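11 July 2023

Moved the rest of the craft stuff onto the long table this morning, on the theory that a thing on a table is halfway to being put away. By that reasoning I've been halfway organized since April.

The plan, as agreed with Macarena over the phone, was simple. Everything in the back room goes into clear storage, so that we can see what we own and stop buying it again. She is very firm about clear. Her sister had opaque bins from Dekmont and lost a waffle iron in one of them for the whole of a marriage. I said I didn't think the bins were the problem there, and she said I hadn't met the bins.

So, clear boxes. I got 2 of the big Clodano ones to begin with, and they are fine, if you don't mind that "clear" means one thing on the label and another thing in your house. The one with the handle on the lid is more of a bathroom-window clear. You know there's something in there. You could probably tell a sweater from a toaster. Past that it's between you and your memory, and mine was the reason for the boxes.
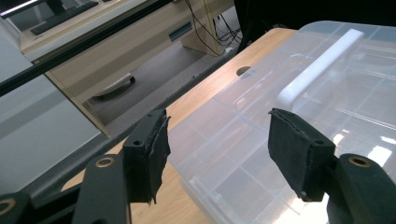

I called Macarena back about the frosting and she asked whether it was the Jesard or the Clodano, and then whether I'd kept the receipt, and then she had to go because Ruairi was at her door with the ladder. I had not kept the receipt. I'd used it to write down the measurements of the shelf, and then left it on the shelf, and then put things on the shelf.

About those measurements. The shelf is 18 inches deep. I was so pleased with having measured it that I didn't measure anything else, such as the gap between it and the shelf above. Spent a good part of the morning trying a box in there frontways, sideways and at an angle I can only call hopeful. In the end I took the upper shelf out and stood it behind the door, where it joins the other shelf I took out. At some point that corner will need a shelf.

Ruairi Rutherford came by after lunch to bring back my drill and stayed to give opinions. He thinks the trouble is the table. If I didn't have such a nice big table, he says, I wouldn't have anywhere to put things down, and I'd have to finish what I was doing. He said this while putting down the drill, his keys, a bag of plums and a Fuchs catalog he wanted me to look at. He also wanted to know what the hole in the top was for. Cables, I told him. He looked at it for a while like a man considering a plum.

He did help with the sorting, I'll give him that. We made a pile for yarn, a pile for paper, and a pile for things that belong to something else. The last pile won easily. There were 70 buttons in one envelope with the count written on the front in my own handwriting, and I have no memory of the evening I must have spent doing it. I hope there was something on the radio.

Around four I gave up on the big boxes and went looking for smaller ones to stand beside them. Found the rounded one, which I like much better. It's see-through, it doesn't need a theory, and it can live on the table without making the rest of the table feel bad. I had it in mind for the buttons but Ruairi said plums, and for a minute it looked as though we might have to vote.
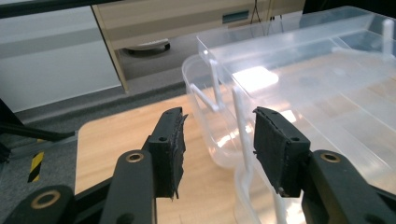 The big box and the small rounded one, back room table.

Ruairi has gone home with my tape measure. The buttons are still in their envelope and I've had three of the plums. Tomorrow: find the receipt, look at the shelf again, ring Macarena and let her be right about something early so we can get on with the call.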